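Pastwood pottery opens its doors for a summer of handmade cups

Pastwood, May – A new season of pottery classes, open kilns and shared suppers is coming to the old dairy on Turik Lane, and places are open to anyone who fancies getting clay under their fingernails. Vinau Ceramics will run 14 evening courses between now and the end of summer, with room for complete beginners on every one of them. 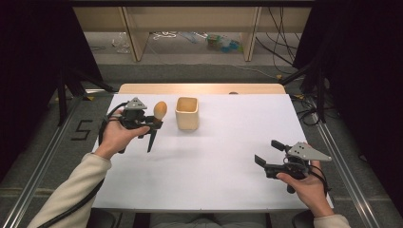 Words: Lụa Khổng, Vinau Ceramics press desk

The courses start with the humble cup. Everyone makes at least one by hand, pinched or built from slabs, then glazes it in a colour of their choosing and comes back a fortnight later to collect it from the kiln room. Evening sessions begin at 6.30pm and last two hours, with a tea break in the middle (bring a biscuit if you like, there's always someone who does!).

"I made my first cup at a kitchen table and it leaked all over my homework," said Lụa Khổng, who founded Vinau and teaches the Monday-to-Friday beginners. "I still love that moment when people turn their own work over and look at the bottom of it. They're so pleased, and so am I."

Slab-built cups have proved a favourite with past groups. Four walls and a base are cut from a rolled sheet, scored, joined with slip and smoothed with a damp sponge. Corners can be left crisp or rounded off with a thumb, and small bumps in the surface are very welcome.

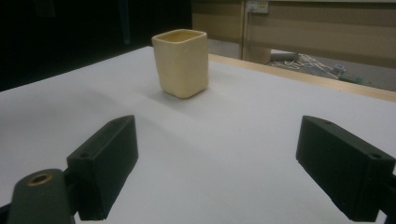 Summer show and sale

The season ends with a show in the Triệu Room, next door to the studio, where 66 makers will put their work on the shelves – mugs, bowls, planters and a fair few teapots. Last year's show drew 400 visitors and the cake ran out by three o'clock, so there will be more cake.

Booking

Each course costs £30, with clay, glazes and firing included. Aprons are on the hook by the door. Book at the studio desk or by phone during opening hours, and please mention any access needs when you do. Entry to the show is free.

ENDS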